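Six Blocks in a Bin

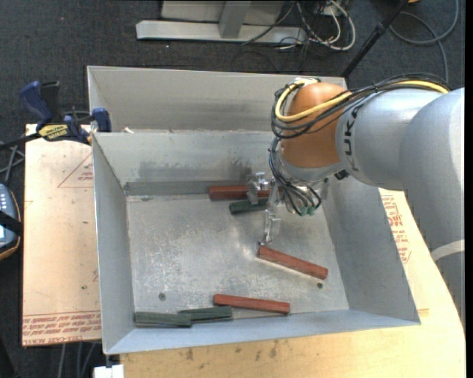
Words and gallery by Wilma Drummond
Posted 01/03/2021 in Blocks & Boxes

Hello again, and welcome to what has to be the plainest gallery I've ever put up! One picture, one bin, six blocks. Regular visitors know I usually fill these pages with shelves and drawers and baskets of odds and ends, but I've been wanting to give the blocks a page to themselves for ages, and March seemed as good a month as any to get on with it.

The colors first, because you know me. Three of the blocks are a reddish brown and three are dark green, and I could look at those two together all day long. They remind me of the front door of my aunt's place in Closdale (green door, brick step, geraniums in a pot that never seemed to die). I painted a bookcase in very nearly the same pair a few years back and it's still my favorite thing in the house. Against dull gray metal they look even better, I think. A white tray would have made them look like toys.

Now the bin. It's open sheet metal and the floor of it has scratches and scuffs all over, with those blotchy, cloudy patches you get when the light lands on old metal. I love that. I have a soft spot for any container that shows its working life, and I'd take this one over a shiny new one every time. If you've ever dragged a metal box across a garage floor you can probably hear it just from looking.

What I enjoy most is how the blocks have settled. The two greens end to end along the front are my favorite part of the whole arrangement — one tucked right into the corner, the other lapping over the end of it, like a pair of dominoes somebody lost interest in. The third green keeps company with a reddish-brown one at the back. Then there's the one lying at a slant to the right of the middle, which is the one I'd reach for first. My hands always go to the crooked one!

A few notes for those of you who write in asking how I sort blocks at home, since that's where most of my mail comes from.

I sort by color first and worry about everything else later. People tell me size should come first, and a very patient reader from Fetbridge once sent me two pages on the subject, with diagrams. I read every word and I still sort by color. It's quicker to see what you've got.

Shallow beats deep. My old toy chest was so deep that whatever went to the bottom stayed there until the next house move. With a wide, open bin you can spread things out in a single layer and see the lot at a glance. You do give up floor space, and I grumble about that every time I vacuum.

Line them up along one side if you're short of room. I start at the front left corner and work across, long sides against the wall of the bin, and then do a second row behind. It isn't fancy. It does mean I can tell when one has gone missing, usually under the couch.

Metal bins are noisy, so be warned. I tried a felt liner from Trikik in mine (the 3 mm one, cut down with kitchen scissors) and it took the edge off the clatter, but it also collected every crumb and hair in the building, so out it came. The 5 mm felt was worse. I've made my peace with the clatter and just don't tidy up after dark anymore, which my downstairs neighbor appreciates.

The Du Plessis box set I wrote up last time has had a lot of questions too. Yes, the lids do stick a little. No, I haven't found a good way to label them, and I'm on my second roll of tape. Somebody suggested painting the ends of the boxes to match what goes inside, and I'm very tempted — reddish brown for one and dark green for the other, naturally.

I should say that this little site passed 700 visits last week, and I was so pleased I called my sister. Thank you to everyone who stops by to look at pictures of storage with me. It's a small hobby and it's nice to have company in it.

If you've got a beat-up metal bin of your own, send me a picture and tell me what lives in it. I'd especially like to see some with other color pairs, mustard and navy maybe, or that chalky pink that was on everything when I was a kid. The address is on the contact page, and I answer everybody, though it can take me a week or two when the garden needs me. Next time I'll be back to drawers!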